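Skondale Toy Library Drops Late Fees, Will Settle for Most of the Pieces

PELDEN, December: The Skondale Toy Library will stop charging late fees on all toys, games and puzzles starting this month, ending a policy that brought in very little money and a great deal of bad feeling.

Under the old rules, a borrower who returned a marble run one day late owed a quarter. A borrower who returned it on time with half the marbles missing owed nothing, provided the box was taped shut firmly enough that no one at the desk felt like opening it. The library has concluded that this system rewarded the wrong people.

The new rules are shorter. Toys go out for six weeks. If they are not back by then, the library sends a reminder. If they are still not back, it sends another reminder, in a slightly different tone. Families with something long overdue may return it at any time, including through the hatch after closing, and will not be asked where it has been.

All existing fines have been wiped. This includes the balance on one account that has been open since the library moved into its present home behind the Pelden laundromat, and which had grown large enough to buy the missing item, a wooden train set, several times over. The library would still like the train set.

"We looked at what it cost us to collect a dollar and found that it cost more than a dollar," the library said in a statement. "We also found that people who owed us two dollars would cross the street to avoid our front window. It's a narrow street. It was awkward for everybody."

The library lends more than 1,000 items to households in Pelden and the surrounding towns. Membership is 10 dollars a year and is waived for anyone who asks, with no form to fill in. Jigsaw puzzles remain the most borrowed item in winter. Ride-on toys lead in summer, and drum kits are borrowed all year, mostly by grandparents for use at someone else's house.

Alongside the end of fines, the library is introducing what it calls the Odd Piece Shelf. Members have always found stray parts under sofas months after the toy itself went back, and have never been sure what to do with them. They can now drop them in a tray by the door. Staff will sort the tray on Friday mornings and reunite whatever can be reunited. Anything unclaimed goes on the shelf, where members may take what they need to complete a set at home.
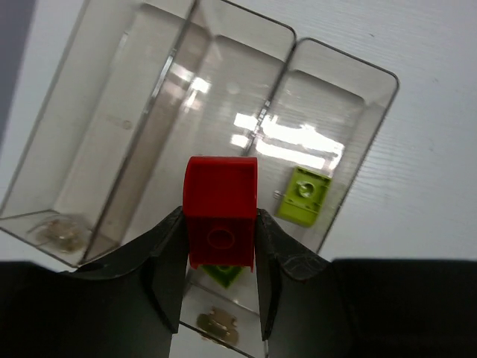 A red building block with a curved top.

Building blocks are expected to make up most of the shelf, as they make up most of everything. The library's block sets have not been counted piece by piece for some time, and under the new policy they will no longer be counted at all. They will be weighed. A set that comes back within a reasonable distance of its original weight will be considered complete. The library is aware that this could be defeated with a potato and is prepared to take the risk.

Board games will be handled differently, as a board game without its dice is a tray. Each one now carries a printed card inside the lid listing what should be there, with a blank space for borrowers to note what isn't. Early entries from a trial of the cards include "one hotel short, it was like this," "timer works but is slow," and "rules missing, we made some up, they are enclosed." The enclosed rules have been kept with the game.

The trial covered 91 titles and was paid for by Haddad Hardware, which also supplied the scales. The company has asked for no recognition beyond a small sign, which it has made itself and which is not small.

Puzzles are exempt from weighing. The library accepts that the only way to check a puzzle is to do the puzzle, and is looking for people willing to spend an evening doing so. Puzzle check nights will be held monthly in the back room, beginning at 7 p.m., with tea and a heater. Participants should be comfortable with large areas of sky.

The library also announced the return of Distodum, its annual swap day, at which members bring toys their children have outgrown and leave with toys belonging to other people's children. The event takes its name from a misprint on its first poster. A corrected poster was made the following year, but attendance dropped.

Donations are welcome all year. The library can accept clean toys in working order, games with most of their parts, and costumes with fasteners intact. It cannot accept stuffed animals, anything with a sealed battery compartment that has begun to rattle, or further copies of the talking farm. It has enough copies of the talking farm.

Members with questions about their accounts can ask at the desk during opening hours. Those who have been avoiding the desk can use the hatch.

About the Skondale Toy Library

The Skondale Toy Library is a nonprofit lending library for toys, games and puzzles, open to families, schools and child care providers in the Pelden area. Media inquiries may be made at the front desk, preferably not during story time.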